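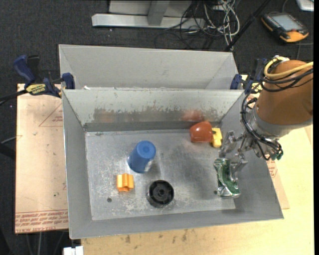
Letter from the Repair Table, winter issue

Dear members and neighbors,

When I started to write this column, I promised Javiera Arancibia that I would keep it short. She edits the newsletter and she knows me. This time the subject is small parts, the little pieces of plastic that come off things and live for years at the bottom of a drawer. I have many opinions about them, so please be patient.

Most people in Zaltstead have such a drawer. In my parents' apartment in Cáceres it was the second one in the kitchen, under the spoons. My mother called it "the hospital." Inside were the wheels of toy cars, the feet of a radio, caps of pens, keys that opened nothing. My father did not allow us to throw away any of it. When the knob of the oven broke he went to the hospital and came back with something that fit, more or less, and we used that knob until I left home.

I tell you this because the question we receive most often in the mailbox is the same one: what should I keep? Ximena Palma wrote to us from Foltiddale that she moved to a smaller house in July and found three shoe boxes with parts she could not name. She asked if she should bring them to us. I answered her with a long letter, and she suggested that I print it. I have changed it a little.

Keep what you can name. If you hold a piece and you can say "this is from the blender," put it in a small bag, write on the bag, and tie the bag to the blender or put it in the same cabinet. A part far away from its machine is almost lost already. I write the month too, but that is my own habit and you do not need to follow it.

If you cannot name it, wait one year. Put all the unknown pieces in one box and write the date on the lid. In that year you will maybe notice that the vacuum cleaner makes a strange noise, or that a chair is not level, and you will go to the box. After the year, what is still there can leave the house. I know that this is painful. Renato Quiroga, who repairs lamps with us, disagrees with me completely and says that one year is nothing, he would say ten. Renato also has a garage, and I do not.

Please be more careful with parts that carry electricity or heat. An old plug, a switch with a brown mark, a cord where the cover has become hard, these should not wait in a box for a second life. Take them to the electronics counter at the Limholm recycling yard. The same is true for batteries, which many people forget inside of toys and flashlights. I opened a music box last winter that belonged to a neighbor's grandson and the battery had leaked over everything. We cleaned the contacts with vinegar and a cotton swab and it plays again, but a little slower than the song should be.

Now about plastic, because here I made many mistakes in the beginning. I believed that glue is glue. I repaired the lid of my own salad spinner with the glue that I had for wood and it held until the first wash. Many kitchen things are made from polyethylene or polypropylene, and almost no household glue likes these. Look on the underside for the triangle with the number. If it says 2, 4 or 5, do not lose your evening with ordinary glue. You need a kit with a primer made for these plastics, or you need a mechanical solution: a small screw, a piece of wire, a rivet. For food containers I would not use glue in any case, and I would buy a new lid.

With a number 6, or with the hard shiny plastic of many toys, you will have more luck. Clean both sides with soap, let them dry overnight, and make the surfaces a little rough with fine sandpaper. Use less glue than you think. Press, hold with tape, and leave it alone until the next day. The last part is the one where everybody fails, me included, because we want to touch it and see.

For broken gears I have sad news and good news. The sad news is that a gear with a missing tooth cannot be glued so that it will last. The good news is that gears are often sold in standard sizes, and Joon-young Kwak has taught himself to measure them. You need the outside diameter, the number of teeth, the thickness, and the size of the hole in the middle. Write these down before you come and bring the broken gear also. Please bring the whole machine if you can carry it. One time a lady brought only the gear, from a sewing machine, and we found her a beautiful new one which turned in the wrong direction from what she needed, because the teeth were cut at an angle and we had not asked.

Some practical information for the coming weeks. The Repair Table does not meet between the holidays. We begin again in January at the usual hour, in the room behind the library, and the entrance is from the side street while they work on the front steps. The library asks us to be out by 6, so please do not arrive at the last moment with a coffee machine. Each visitor may bring two things. If there is no line, we are happy to look at a third.

We are still missing a person who knows zippers. Ronaldo Batista did all of our sewing repairs until he became a grandfather, and now he comes when he can. If you sew, even only a little, write to Javiera. We have a good machine, good light, and more thread than we can use. We also would like to receive small screwdrivers, the kind for eyeglasses, which disappear from our table in a manner I do not understand.

The membership stays at 30 dollars for the year, the same as before. You can pay by check in the box at the library desk, or by mail to P.O. Box 2809, Zaltstead. Repairs are free for all, also for those who are not members. If you wish to give something for the parts we used, there is a tin.

Ximena wrote to me again after my letter. In the second shoe box she found the foot of her ironing board, and she had been putting a folded newspaper under it since the move. The other two boxes are in her hallway with the date on the lid.

With warm greetings, and until January,
your friend from the lamp end of the table

December 17, 2020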